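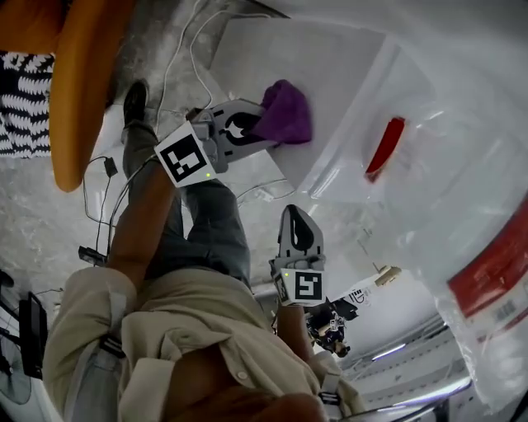

## Folding and sorting on the floor

When the table is too small, a clean floor does the job. Sweep first, then spread an old white sheet over the concrete so nothing picks up grit.

- Tip out one bag at a time. Two bags at once and the piles get mixed.
- Pick up small cloths by the middle, give them a shake and lay them flat.
- Dark or strong colours, such as purple and orange, go in their own pile until they have been through the wash a few times.
- Patterned pieces go on top, so you can find them again.

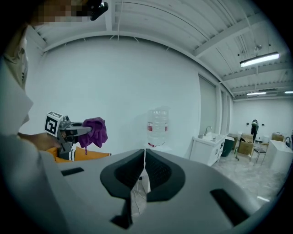 Crumpled cloths don't need ironing. Smooth them by hand from the centre out, fold in half, then in half again. Stack no more than 5 high or the pile leans.

Keep the empty plastic bags for storing spare bedding. Press the air out before you tie them, and write the contents on a bit of tape. Bukola Olatunji uses masking tape, as it peels off cleanly.

Shake the sheet outdoors when you've finished and wash it with the whites.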